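Small Rooms Should Pay the Opening Act

Verna Kasprzak played the Coditz in November to a room that holds 369 people. It was almost full. She was the headliner, and she was paid what headliners in that room get paid. The singer who went on before her, Verna Hutchins, played for thirty minutes and went home with two drink tickets and whatever she sold at the merch table.

I have been going to shows at the Coditz for seven years, and I don't think the people who run it are greedy. The rent went up, the sound system is old, and the bar doesn't bring in what it used to. But an opener is working. She drives in, loads in, checks her levels, waits four hours and plays. The sound engineer is paid for the same night. So is the person at the door.

The usual defense is exposure. I'll grant that it exists. Hutchins picked up some listeners that night, and a few of them will come and see her again. The trouble is that the next room will also offer her exposure, and so will the one after that. Her guitar strings and her gas cost the same at every one of them.

Another defense is that openers don't sell tickets. Some don't. Hutchins has lived in this town most of her life, and I talked to plenty of people in line who had come for her. Her EP, Clakonell, is five songs recorded in a friend's garage, and two of those songs are better than anything I heard on the radio this year. "Ansari" is the slow one, about her grandmother's street, and people near the front knew the words.

What would paying her cost? I asked a booker I know at Kallport, a smaller place across the river. They pay every opener $80, flat, in cash, before the set. It comes out of the door money first, and the rest is split the way it always was. Over a season it costs them $3000, and they covered it by raising the ticket price a little and dropping the printed posters. The headliners didn't complain.

Eighty dollars isn't a living. It does cover gas and dinner, and it puts the opener on the books as someone who was hired. 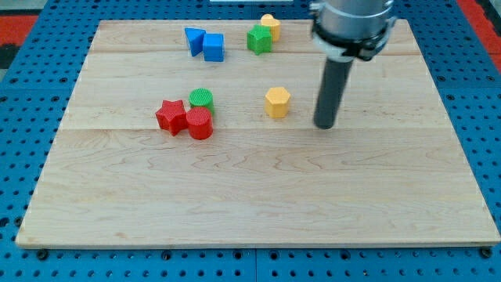 Should the money come out of the headliner's share?

It should come off the top, before anyone's share is figured, so the venue and the headliner both carry part of it.

I would also like the fee written into the booking email. Too many young acts are told "we'll sort it out on the night," and then the person who was going to sort it out has left by midnight. One line with the amount and the set time would do.

The Coditz is booking its spring shows now. Kasprzak is on the list again, and the opening slot is still blank.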